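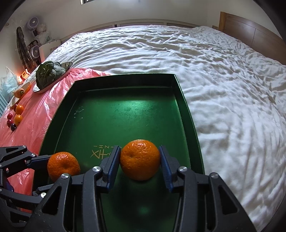

## 3. Collecting the examples

Our task for the Grirley model was sorting fruit by hand, with a gripper in each fist. Sveva Donati and I took turns. One turn was 16 recordings, then a swap, as wrists get sore.

Round fruit was harder than we planned for. If the fingers close too high, an orange slips out sideways - we kept those attempts but tagged them as failed. 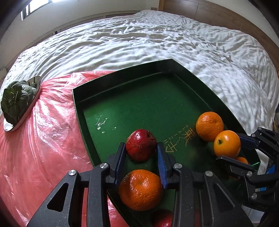 The tags were checked on Tuesday. By the end of March we had 3874 usable examples, and 800 of them were set aside for testing.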